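Stadus perforated basket, used as a kitchen bin

I was doubtful about paying for a bin full of holes. Nedholm sells the Stadus as a basket for anything, and after 54 days in my kitchen I'd narrow that to dry trash.
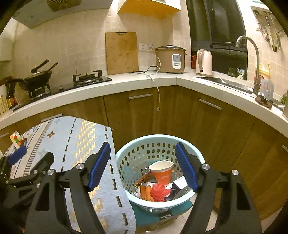

Issue 93

Paper cups and snack wrappers are fine in it. Food scraps I'm less sure of, with holes on every side, and the catalog's talk of "airflow" doesn't win me over. A light blue basket also shows everything you throw away. I keep mine up on a stool, and the height is the one thing I'd recommend without arguing. Bending down to a floor bin got old years ago.

The bigger test is what ends up on the rug. Bread sheds crumbs, greens get set down wherever there's space, and a bin you can reach is only useful if people reach for it.

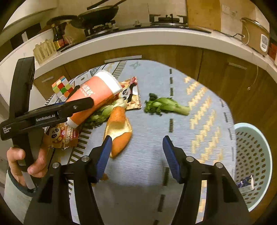 Does it need a liner?
For anything damp, I'd use one. Mine is a plain grocery bag, and it slips down unless you fold the top well over the rim.

I'd buy it again on sale. At full price, a solid bucket does more.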